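Student Project Report: Does a Timeout Stop a Scoring Run?

Orkcombe College, Sports Studies, second year
Krešimir Petek, Ljubica Angelovski, Valbona Stoyanova
2018-04-11 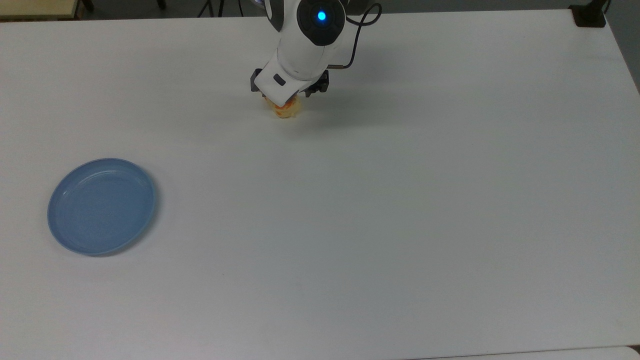
Every basketball fan has yelled "call a timeout!" at the bench while the other team runs away with the game. We love that moment, and we wanted to know if the timeout really helps. Our project followed the women's team at Azevedo through their home season, marking every run of unanswered points and what the coach did about it. Ljubica came up with a color code for the score sheets: orange for a run, green for a basket that ends one, and for a timeout a bright blue dot like the little light on the joint of the white arm. The blue dots are easy to find even on a messy page, and our pages got very messy!

We logged 2,954 possessions. A "run" meant at least eight points in a row by one team, and we looked at the next 5 possessions for each side after that. Valbona watched the game tape, Krešimir kept the sheet, and then they swapped for the second half so that one person's habits wouldn't color the whole thing.

What we found

Runs cooled off after a timeout, but they also cooled off when the coach let the team play on. The gap between the two was small, and in January, when Azevedo had its toughest opponents, it went the other way. Substitutions looked more interesting. Bringing in 2 fresh guards at once was followed by a quick basket more often than a timeout was (we did not expect that at all, and Krešimir checked the sheets again to be sure).

Problems

We only had home games, and 4 of the tapes were missing part of the third quarter. We also couldn't hear what was said in the huddle. Coach Eleni Hodžić kindly talked to us after the season and told us she often calls a timeout to rest a player, so our blue dots mix up different kinds of stops.

Next year we would love to add the away games and split timeouts by reason. Thank you to Dragica Kolev, our project advisor, for reading three drafts of this.

Shares: 4 | Comments: 2

Recent reports
Free Throws Late in Close Games
Skoltis Youth League: Why Players Quit at Fourteen
Warm-Up Routines on the Verura Courts

Contact the department | © Orkcombe College | Back to top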